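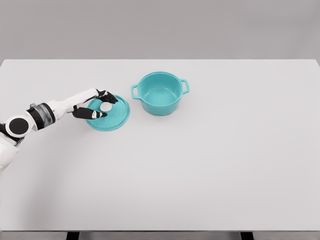
ok so I finally switched us to a no-phones dinner and I have some thoughts, thread I guess

We started 13 days ago. Phones go in the bread box by the door, everybody sits down, they come back out after the dishes. My sister Noemi swore by it and I figured if her teenagers could live through it so could mine

Night one was rough!! My son stared at his rice like it owed him money. My daughter asked if she could at least check the score (no) and then asked 3 more times (still no)

By the first weekend they were talking, mostly to complain about me, but I'll take it. I now know way too much about a girl named in a group chat who I am not allowed to mention ever again

The surprise is me. I'm the one who keeps reaching for it. I got up "for salt" twice in one meal and my husband just looked at me

We did cave last night, Dec playoffs, Flurerdale vs Vangate, and my brother-in-law was texting updates from the gym in all caps. 4 overtimes. I regret nothing

Rule for January is guests have to do it too. Already nervous about telling my mother, she plays that word game through dessert

Anyway if you've tried this with older kids tell me what you did about homework stuff, mine suddenly "need" a calculator at 6:30

More from this account
Soup I make when I'm mad
25 bucks of groceries, one tired mom
Why we quit the Ferri pool
The Wikov bus is late again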